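A morning at the Baluyot lab in Juscombe

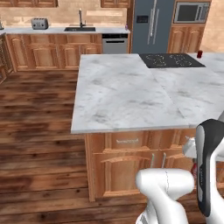

The Baluyot lab opens its doors to outsiders twice a year, and I went along to the winter one. It takes up the first floor of an old office building on the Grisitz road in Juscombe, with a bike shed at the front and no sign worth the name. Parking is at the back. We were given a badge, a cup of tea and a chair, and the talk began ten minutes late.

The group works on teaching robot arms to do kitchen jobs, and most of that teaching is done in simulation. Their method is called Fididby. A person steers a simulated arm through a task a small number of times, and the software then makes many more versions of the same task by changing the kitchen. The worktop may be a different stone, the cupboards a different wood, the fridge a different colour. The layout can change as well, so that the sink is on another wall or the island is turned round. The arm's path is worked out again for each new room, and any run that fails is thrown away.

What the visit was really for was a result they got last February. They had trained two controllers on the job of opening a drawer. The first learned from 600 runs, all in one kitchen. The second learned from 200 runs spread over many kitchens. Both were then tried in rooms they had never met. The one with fewer runs and more kitchens did better, and the gap was widest where the handles were a new shape. Long bar handles had been giving the first controller trouble from the start. It tended to close the gripper too early and slide off the end.

We were shown the simulator on a large screen. The view is the one the controller gets, from behind and beside the arm, so a piece of the white arm is nearly always in the way. In the kitchen on screen it hid the lower right corner of the island. I asked if this was a nuisance. The answer was that a real camera on a real robot has the same problem, and moving the viewpoint to somewhere tidier had made the results worse when they tried the controller on hardware.

The island had a drawer across the front with a pair of cupboard doors under it. The doors are a harder job, we were told. Their handles are upright and close together, and the controller sometimes goes for the wrong one. They have no fix for that yet. One idea is to give it the instruction in words as well, "left door" or "right door", and another is simply to add more kitchens with paired doors.

After the break there were questions. Somebody wanted to know how long it takes to make a new kitchen, and the reply was that the rooms are put together from a stock of parts, so the computer time is small. Checking them is slower. A drawer that will not open because it is touching the cupboard next to it looks perfectly fine until the arm pulls on it.

The handout is thin and leaves out the table of failed runs, which was the slide I most wanted to keep. They said it would go up with the paper. The next open morning will be in the summer, and places have to be booked by email.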